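How to weigh out sauce with a cup and a squeeze bottle

Most recipes tell you to "zero the scale" and leave it there. I don't trust that step until I've checked it.

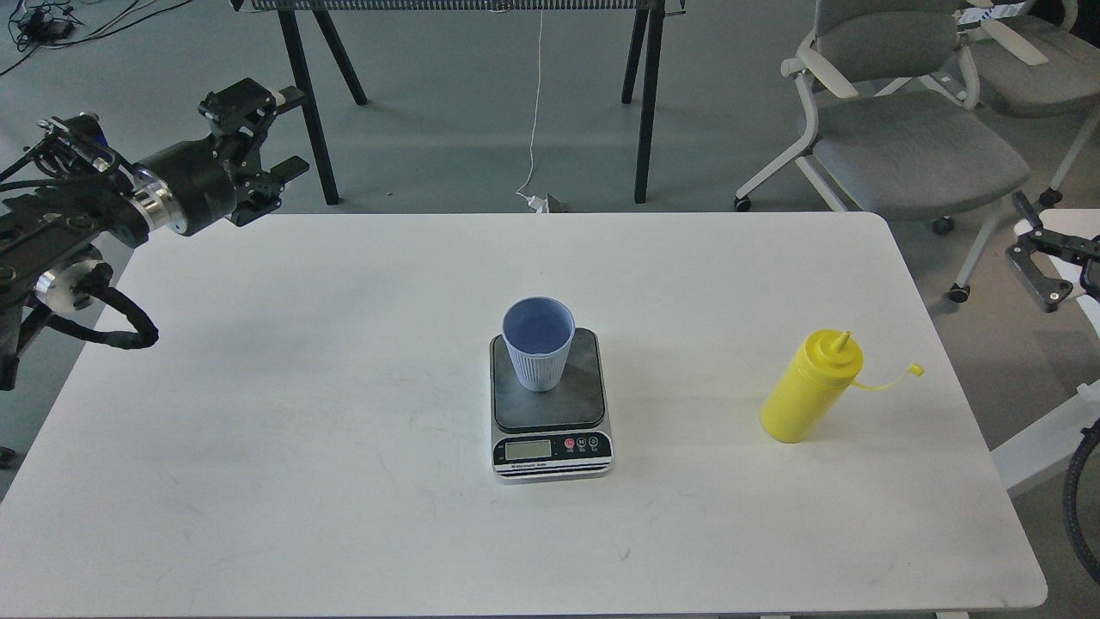 Taring only tells the scale to ignore the cup. It doesn't make the scale accurate. Put the cup on first, press tare, then pour. Plastic is fine, and a narrow-tipped squeeze bottle gives you more control than a jug – slower, though.

Pour to 80 grams, stopping a little short and finishing in drops.
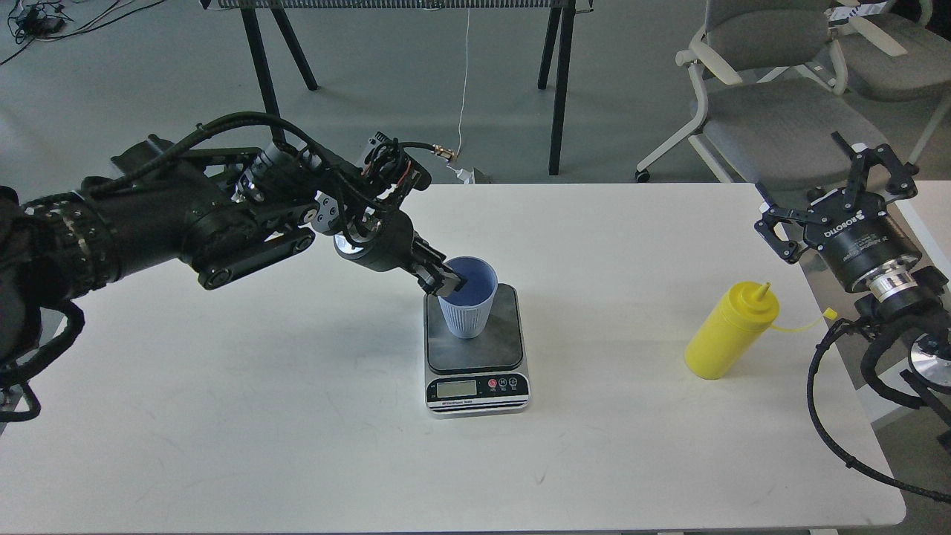
Cup on the platform, bottle within reach.

Now lift the cup off. You should see a minus number, the cup plus the sauce. Bare scale, no minus? The tare didn't take. Start over. 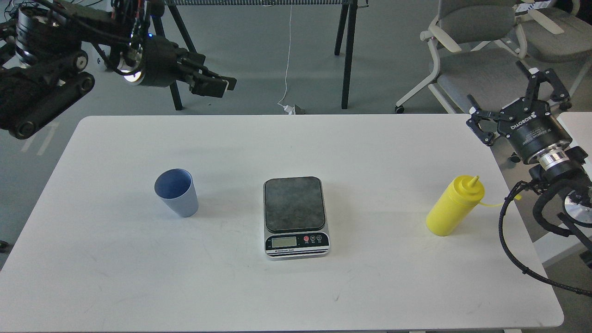

Platform clear, cup to one side.

Set the cup back down gently. If the reading has moved by more than 4 grams, I'd blame the scale before the sauce. "Accurate to 2000 grams" on a box says little about small amounts.

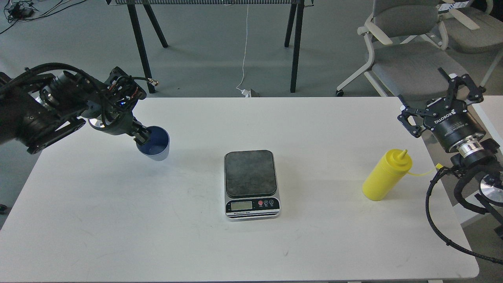

Ekua Quaye wrote in to say she skips the tare, weighs the full bottle, squeezes, and weighs the bottle again. Fewer dirty cups, she says. I tried it with nearly 300 grams of dressing and can't fault it, but I still want to see the sauce in a cup.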